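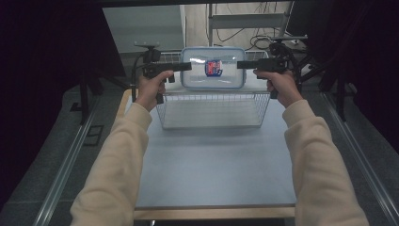 Fórum Casa em Ordem > Cozinha e despensa > Caixas e cestos

Tópico: Caixas herméticas dentro do cesto de arame, fechadas ou abertas?

Última atualização: maio, 16:40

lenteja_fria
Boa tarde a todos. O português não é a minha primeira língua, por isso peço desculpa se uma palavra sai torta. Mudei de apartamento e a cozinha nova tem poucas portas. Comprei na Hedico um cesto de arame para pôr na prateleira aberta, e quero guardar nele as caixas de plástico transparente, as de tampa com borracha azul. A minha questão é se devo guardar as caixas com a tampa fechada, ou as tampas separadas e as caixas umas dentro das outras. Com tudo fechado, cabem só 3 no cesto e fica muito ar guardado. Com tudo separado, procuro sempre a tampa certa e chego atrasada ao jantar.

pano_de_prato
Separadas, sem dúvida. Caixas encaixadas, tampas em pé na lateral do cesto. Eu tinha 21 caixas de tamanhos diferentes e foi a única maneira de caberem num armário. Se fechar uma caixa que ainda tem humidade, no dia seguinte cheira a armário velho.

duas_gavetas
Não concordo. Se a caixa está bem seca, pode ficar fechada o tempo que quiser. As tampas em pé caem para trás do cesto, sobretudo se o arame é largo. E uma caixa fechada pode levar coisas dentro, ninguém obriga a guardá-la vazia.

lenteja_fria
Obrigada às duas respostas. Gostei da ideia de guardar coisas dentro e experimentei esta tarde. Pus dentro pacotes e embalagens pequenas, daquelas que andam sempre soltas e escorregam para o fundo da prateleira. O plástico é um pouco baço, mas o vermelho alaranjado nota-se bem através da parede, e assim sei qual é a caixa sem abrir. As letras não se conseguem ler, para isso vou precisar de uma etiqueta minha.

Outra dúvida, mais pequena. A tampa tem um autocolante azul-escuro e vermelho que veio da loja. Vocês tiram ou deixam?
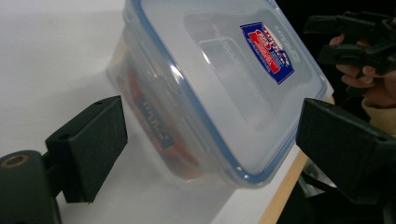

pano_de_prato: Tire o autocolante antes da primeira lavagem. Depois de ir à água quente, a cola fica uma pasta cinzenta e demora muito mais. Um bocado de óleo de cozinha, dez minutos de espera, e esfregue com o dedo. Não use o lado verde da esponja, a tampa fica riscada para sempre.

duas_gavetas
Eu deixo os meus. Numa marca que comprei, a Fonen, a capacidade só vem escrita no papel (1.240 ml, ainda me lembro porque precisei dela para uma receita de massa). Quando saiu, nunca mais soube quanto levava a caixa. Se o quer tirar, copie primeiro o número para o fundo, com caneta de acetato.

tampa_perdida
Boa tarde, entro na conversa por causa do cesto. O meu é um Zollis e o arame deixou marcas no fundo das caixas mais moles. Cortei um pedaço de forro de gaveta e pus por baixo. Quanto à borracha azul, eu não deixo as caixas fechadas com pressão muitos meses. Fecho a tampa, mas as abas ficam levantadas. Tive uma que ficou 6 meses apertada no fundo da despensa, e depois a borracha já não voltava à forma.

duas_gavetas
Isso depende da borracha. As minhas estão sempre com as abas em baixo e ainda vedam. Mas também são caixas que abro quase todos os dias.

lenteja_fria
Então a minha decisão é esta, por agora. As caixas que têm coisas dentro ficam no cesto, fechadas. As outras ficam encaixadas no armário de baixo, com as tampas num saco. O forro de gaveta compro amanhã, porque a prateleira é branca e tenho medo também dos riscos do arame nela.

Reparei ainda numa coisa. Se a caixa tem um cartão ou papel escuro dentro, encostado ao lado, é muito fácil distingui-la das outras. Este azul-escuro vê-se do lado da aba, e é esse lado que vou virar para fora. Vou cortar cartões de várias cores, um para a massa, um para as bolachas e um para os pacotes pequenos. O autocolante fica mais uns dias, até eu ter paciência para o óleo.
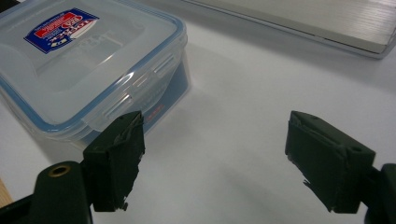 Comentários dos leitores

colher_de_pau
O truque do cartão funciona também no congelador, mas tem de ser plastificado. O meu de papel simples ficou colado à parede da caixa.

tres_prateleiras
Li tudo e continuo a favor das tampas separadas. Uso um escorredor de pratos velho para as ter em pé e não caem.

visitante
Alguém sabe se vendem só a borracha azul? Na Hedico disseram-me que não.

tampa_perdida
Na minha zona também não encontrei. Acabei por comprar uma caixa nova.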